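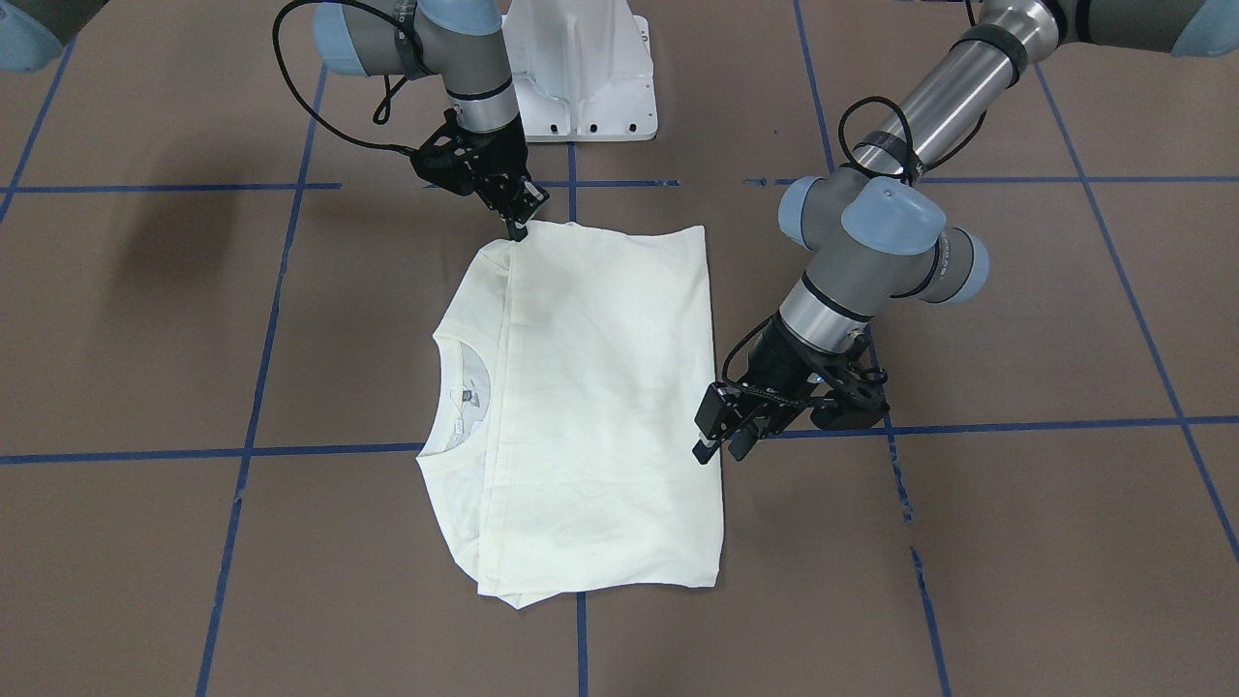 Why do white T-shirts come out of the fold with a crease across the chest?

In most cases the shirt was folded while a small wrinkle was still under the top layer, and the weight of the stack then pressed it in.

Ticket 1690 — Folding, white cotton T-shirts
By Corrado Greco
January 6, 2019
Status: open

Reported problem: shirts for the Lindale order arrive at the shelf with one hard line below the collar. The customer Degefa had the same complaint in April, but only for large sizes.

What I checked first. The board we fold around is 700 mm long and its edges are smooth, so I do not think it makes the line. I changed the stack height from 120 shirts to 100. The line became weaker, but it was still there.

Second check: the start position. When a shirt comes from the basket as one lump, people like to take the two nearest corners and pull. The cloth looks flat on top and the back layer stays twisted.

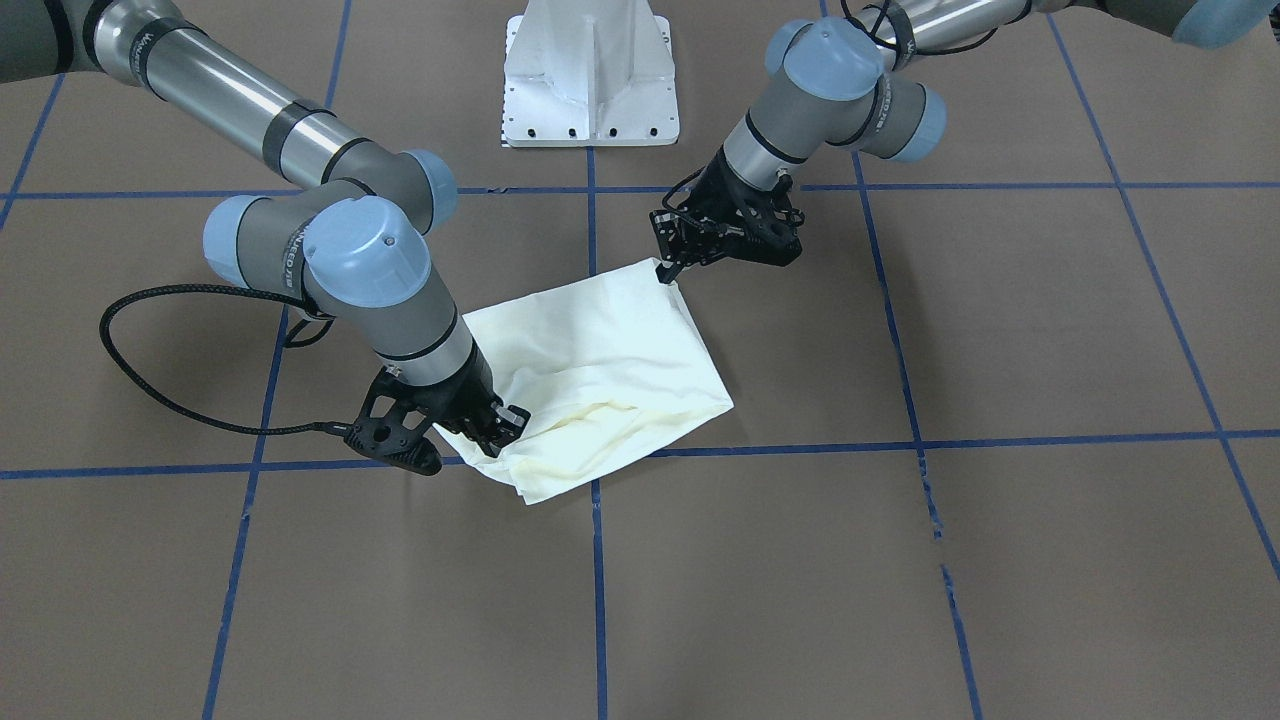
It is better to open the lump slowly, find both shoulders, and only then pull toward the hem. After this I pass a hand under the shirt one time, from the collar down. If I feel a ridge, I open the shirt again — it is faster than ironing it later.

Third check: the sleeves. They must lie flat before the side is turned in. A sleeve that is folded double makes a thick place, and the thick place prints through to the front.

Result for now: the test pile folded in this way has no line after one night. I wrote the steps on the Rultach sheet and asked the morning shift to follow them. I will wait for the Diline shirts before I close this ticket, as their cotton is thinner.

4 comments · 2 shares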